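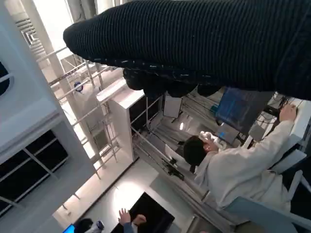 October – dye lot notes, navy rib

Picking up from Carys's page. She left the second bath at the point where the liquor was going a bit purple, so I've binned it and started fresh. Recipe as before, half the salt to begin with, rest in two goes.

Wool this time is the Teoh four-ply, not the Kiminex. Kiminex is all gone apart from one cone which Efa wants for the hat samples, hands off.

Batch weight 1239 g dry. Weighed it twice, the scale was drifting again. Someone please tell Meirion, he has the calibration weights in his drawer.

Wetting out
Left to soak over lunch with a drop of the Zusus soap. Probably longer than needed. Fibres felt properly soft after, no dry patches when I squeezed it. Last time we rushed this and got the tiger stripes, see Lowri's skein on the board.

Bath
Raised slowly. Acid in at the start, bit more once it was up to temperature. Held at a simmer. Turned it by hand every few minutes at first then got pulled away by the phone (Nultus, about the late invoice – sorted, I think) and it sat for a while. Bath was nearly clear by the end. Small amount of blue left, more than I'd like but less than Carys had.

Let it cool in the pot overnight. Nerys says taking it out hot is fine if you're careful. Not risking felting on this much wool.

Rinsing
3 rinses, the last one still faintly tinted. Added a fourth with a splash of vinegar and that one ran clean.

Rub test
White cotton, dry: nothing. White cotton, damp: slight grey-blue mark. Same with a second piece from the other end of the hank. Not good enough for anything worn over a pale shirt. Going to try a hotter final hold and see if that fixes it. If not it's too much dye for the weight and we drop the depth.

Swatches
Knitted up 7 in two by two rib, 485 rows altogether on the machine before the needle bent. Needle replaced, the spare box is now nearly empty – need to order. Tension 6 looks best to me, springs back well. Tension 8 is baggy and shows every join. Lowri prefers 7 but she's not the one who has to seam it.

Shade: a touch greener than the master under the window, about right under the tubes. Which one do we go by?? We never settled this. I vote window.
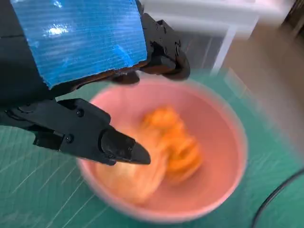 Blue panel, ribs running across.

Still to do
Hot hold on a small skein, then repeat rub test damp only.
Wash one swatch at 30 and measure before and afer.
Ask Efa if the cuffs are still going to be a seperate colour. If they are I need to know before I wind anything.
Clean the big pot, there's a tide mark.

Lightfastness strips went up on the sill, half covered with card. Leave them alone till I've looked at them please.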